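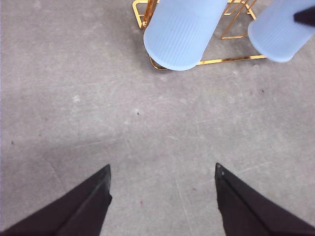

By T. Mohmand
Household editor, Hasivcombe Home Pages

Living with hard water: kettles, taps, glasses and the rest

Updated Sun 18 May

Anyone who has moved to Hasivcombe from a soft water area notices it within a week or so. The kettle furs up, the soap won't lather and the glasses come out of the bowl with a bloom on them. The scale is chalk, more or less, and a mild acid will shift nearly all of it. Most of the work is in doing it before it gets thick.

Kettles

Empty the kettle and look at the element or the base plate. A thin white film can be left. Once it flakes, or bits turn up in the tea, it wants doing.

Put in enough white vinegar to cover the scale, top up with the same amount of water and leave it for an hour. It doesn't need to be boiled, and boiling vinegar makes the whole kitchen smell. Pour it away, rinse, boil a full kettle of plain water and throw that out as well. Do the boil and rinse twice if you can still smell it.

Citric acid is better if you dislike vinegar. It comes as a powder and keeps for years in a dry jar. Two tablespoons to 1000 ml of warm water is plenty for an ordinary kettle. Leave it for 20 minutes, give it a swirl and look again. Lemon juice works too but you need a lot of lemons.

Don't scrape the element with a knife.

Taps and shower heads

Scale builds up where water sits, so the underside of the spout and the joint at the base are the places to look. For the spout, soak a cloth or a few sheets of kitchen roll in vinegar, wrap it round and hold it in place with an elastic band. Half an hour is enough for chrome. Wipe it, rinse it well and dry it.

Be careful with plated finishes. Gold, brass and black coatings can mark if acid is left on them, and some makers say not to use it at all. Check the leaflet, or stick to washing-up liquid and a soft cloth and do it more often.

A shower head that unscrews can go in a bowl of diluted citric acid overnight if it is plain plastic or chrome. Rub the rubber nozzles with your thumb while it is still in the bowl. If it doesn't unscrew, fill a freezer bag with the mix, tie it round the head and leave it to hang - but take it off before anyone wants a shower.

Cups, glasses and the draining rack

Spots on glasses are what the water leaves behind when it dries. The cure is to dry them with a cloth while they are still warm. Linen is best and leaves no fluff. Wash tea towels at 60 and skip the fabric softener, as it coats the cloth and stops it soaking anything up.

If you would sooner let things drain, stand them so that air can get inside. A cup turned over flat on a worktop traps damp air under the rim and can smell stale by morning. A rack that holds it up off the surface avoids that, and so does a folded tea towel with one edge of the cup propped on it.

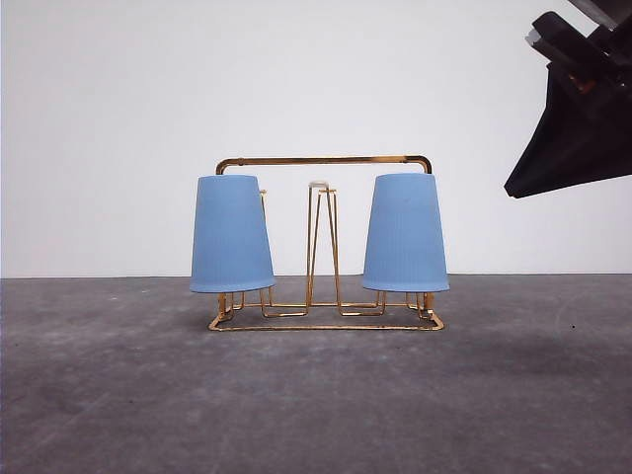

Two blue cups hung upside down on a wire rack.

Racks get scale of their own, mostly at the joints and along the lowest wires. Wash the rack every time you wash up and it never becomes a job. If it has been let go, an old toothbrush and hot soapy water will do for coated wire. Bare stainless steel can have vinegar. Where the coating has chipped and rust has started, the rack will mark whatever touches it, and it is time to replace it.

Cloudy glasses are another matter. Wipe a patch with vinegar. If the patch comes up clear, the cloud was scale and the rest will come off in the same way. If it stays cloudy, the surface of the glass itself has worn, usually from years of dishwashing, and there is no mending that.

Tea stains go hand in hand with hard water. A teaspoon of bicarbonate of soda on a damp cloth takes the brown ring out of a mug with very little rubbing. Coloured cups with a matt outside should be done on the inside only.

Dishwashers and washing machines

Keep the dishwasher salt topped up, even if you use the tablets that say they have it in already. Set the hardness on the machine as well. Many are left on the factory setting from the day they are fitted. The figure for your area will be on your water supplier's website, and the machine's booklet has a table to match it to a number on the dial or display.

Salt spilt in the bottom should be rinsed off straight away by running a short cycle.

For washing machines, use the hard water dose given on the powder box. Too little powder leaves clothes grey and stiff. Run an empty hot wash now and then, with nothing in it but a cup of citric acid in the drum, and never mix that with bleach.

Floors, tiles and worktops

Mop water dries to a haze on dark tiles and sealed concrete. Use less water than you think you need, wring the mop well and go over it with a dry microfibre cloth. Don't put vinegar on concrete, marble, limestone or terrazzo. It eats into all of them and the dull patch can't be wiped away. The same goes for most grout if you do it often.

Dark worktops show every ring. Wipe with a damp cloth, then a dry one, last thing at night.

Softeners and filter jugs

A jug filter cuts down the scale in the kettle and does nothing for the rest of the house. Change the cartridge when the maker says, and keep the jug in the fridge. A plumbed-in softener does the lot but needs space, a drain and regular salt. The blocks weigh a fair bit, so buy them 2 at a time. It is usual to leave one unsoftened tap in the kitchen for drinking.

Readers in Rendport are on a different supply with much softer water, and can skip most of this page. Our notes on descaling irons and coffee machines will go up in September.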